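Ticket: Hand-held gripper, right finger closes late and reads short
Site: Flernstead
Unit: Skarnitz hand-held gripper, unit 386
Opened by: Mal-soon Noh
Priority: Normal
Status: Closed

Problem as reported

The right finger lags behind the left when the trigger is squeezed slowly. At full close the pads touch, but the logged opening width does not go to zero. It stops at a small positive value and stays there until the trigger is let go. On a fast squeeze the width looks normal. The operator first noticed it on soft items, where a late finger pushes the item sideways before the grip is made.

Firmware is current. The unit had not been dropped as far as anyone on shift could say. Last service was in June, pads only.

Entry 1, 9:20

Power cycled the unit and ran the zero routine with the fingers held closed by hand. Zero was accepted. Ran 50 slow closes with nothing between the pads. The offset came back before the end of the run and did not clear by itself.

Swapped the cable for the one from the spare unit. Same result. Put the original cable back.

Entry 2, 10:05

Checked the raw encoder count with the diagnostic page open. Fully open reads 2,000, which is what the sheet for this model asks for. Fully closed should read 0. The count went down evenly and then hung near the end of travel on the slow squeeze. Pressing on the outside of the right linkage by hand made it drop the rest of the way.

That points to friction in the linkage and away from the encoder. An encoder fault would not care which side I push on.

Entry 3, 10:40

Took the unit to the bedroom setup to try it where the complaint came from. Zeroed again before starting. Worked over the bed with slow closes, first on nothing and then on soft goods, keeping the wrist level so the weight of the fingers would not help or hurt.
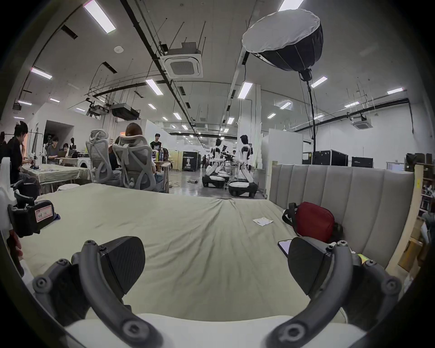 The lag is easier to feel with the fingers pointing away from the body than with them pointing straight down. With the unit pointing down, the right finger closes nearly in step with the left. Tilted up to level, it drags in the last part of the stroke. I repeated this several times in both positions and got the same thing each time.

Log from this session has 1,634 samples flagged "width hold" by the checker. The flag goes up when the trigger moves and the width does not. Attached the log to the ticket.

Entry 4, 11:30

Back at the bench. Removed the right outer cover screws and looked at the pivots. The bolt on the lower right pivot was tighter than the other three. It could not be turned with the short key using two fingers, and the others could. There was also fine gray lint packed behind the washer. I assume it is from bedding and towels, which is most of what this unit gets used on.

Steps taken:

Backed out the lower right pivot bolt and removed the washer.
Cleaned the bore and the washer face with a dry swab. No solvent on this joint, it takes the grease out of the bushing.
Put one small drop of Ciritz light grease on the bushing and wiped off the extra.
Refitted the bolt with the torque driver at the setting on the service card.
Checked the other three bolts at the same setting. The upper right took a slight turn. The left pair did not move.
Checked that both pads were seated and the ribs lined up.

Entry 5, 12:15

Zeroed the unit. Ran 50 slow closes pointing down, then 50 level. Count reached 0 on every close in both positions. No width hold flags in either run. Right and left fingers now move together as far as I can see and feel.

Comment from the Sun support desk

Thanks for the log. The hold pattern matches a tight pivot. If it comes back within a month, please replace the bushing and don't grease it again. Part is in the small service kit. Also please confirm whether the bolt has thread lock on it, as earlier units shipped without.

Reply, Mal-soon Noh

No thread lock on the lower right. There was a trace of blue on the other three. I have added a small amount to the lower right and let it sit before putting the unit back in use. Ran the zero routine again afterward and the count is still good.

Follow-up for this unit

Brush lint from behind the pivot washers at the end of each shift on bedding or towels.
Do the slow close check with the unit held level. The pointing-down check missed this fault.
Recordings made before the repair keep their width hold flags. Do not edit the width values by hand.
One bushing set ordered for the Flernstead drawer.

Closed by Mal-soon Noh, 3:45 p.m. Reopen on this ticket if the offset returns.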